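In Defence of the Unlikeable Narrator

By Elba Acuña
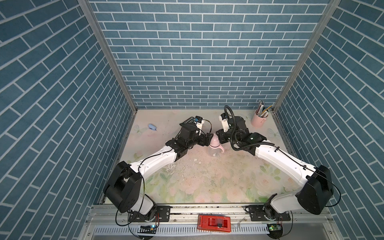 2 min read

I finished Lesetti in April and went looking for what other readers thought. Most of them disliked it, and most gave the same reason: they couldn't stand the man telling the story.

Neither could I. He lies to his sister, sells a boat that isn't his and sulks for the best part of 200 pages. I still read it in two evenings.

Brenda Cáceres, in my reading group, says a novel asks for six hours of your company and you should be allowed to choose who you spend them with. I can see that. But I don't pick up a book to make a friend. I want to know how a person like that gets through the day, what he tells himself at breakfast, and fiction is the only place I can find out without having to lend him money.

What bothers me is the late apology. Too many writers lose their nerve near the end and hand the narrator a sick dog or a dead father - something to make us forgive him. Lautaro Quiroga does it in Godoy, and the last two chapters read as if another writer had been called in to tidy up.

Lesetti leaves its man as he was. He gets off the bus and complains about the fare.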